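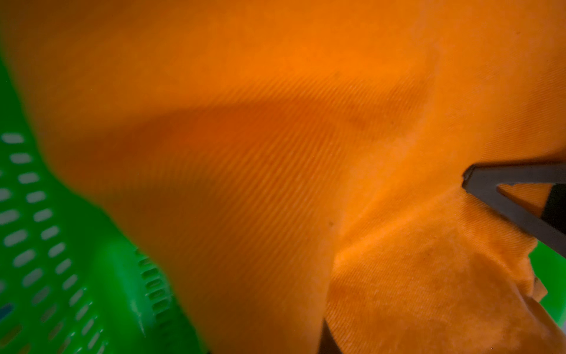

Orange Köper über dem grünen Korb, ganz nah dran

Seit Februar habe ich eine neue Regel: Was aus der Wäsche kommt, wird am selben Abend zusammengelegt. Klappt mal so, mal so. Aber bei den orangen Sachen bin ich streng geworden, denn dieser Köper merkt sich wirklich jede Knitterfalte, und ich hasse Bügeln (ja, immer noch).

Ich mag den Stoff trotzdem sehr! Die schrägen Rippen sieht man im Alltag ja kaum, aber wenn man mit der Nase fast draufliegt, wirkt das Gewebe wie ein frisch gepflügter Acker. Und in den Falten wird das Orange gleich viel dunkler, fast wie gebrannter Ton. Zwei winzige dunkle Pünktchen habe ich auch entdeckt, die gehe ich nachher mal mit der Fusselbürste an.

Austra meinte neulich am Telefon, ich solle so etwas nach dem Waschen kräftig ausschütteln und die Nähte mit der Hand glattziehen, bevor es auf die Leine kommt. Habe ich gemacht, und siehe da, deutlich besser. Beim Schleudern bin ich noch am Probieren: Mit 1.000 Umdrehungen war es mir zu zerknautscht, jetzt stelle ich 500 ein und es tropft halt ein bisschen länger. Weichspüler lasse ich ganz weg.

Zum Korb wurde ich auch schon gefragt. Knallgrün, Plastik, rundherum lauter kleine längliche Schlitze, da kommt überall Luft dran. Vorher hatte ich so einen Stoffsack von Hasitz, hübsch, aber unten drin roch es nach zwei Tagen wie in der Umkleide. Der Korb ist nicht schön, passt aber genau zwischen Waschmaschine und Wand, da sind bei mir nur ein paar Handbreit Platz. Und Grün mit Orange macht um 19 Uhr, wenn ich eigentlich nur noch aufs Sofa will, irgendwie gute Laune.

Als Nächstes sind die Geschirrtücher dran, die liegen bei mir seit Wochen als Knäuel in der Schublade. Falls jemand eine gute Falttechnik für schmale Schubladen hat, gerne in die Kommentare!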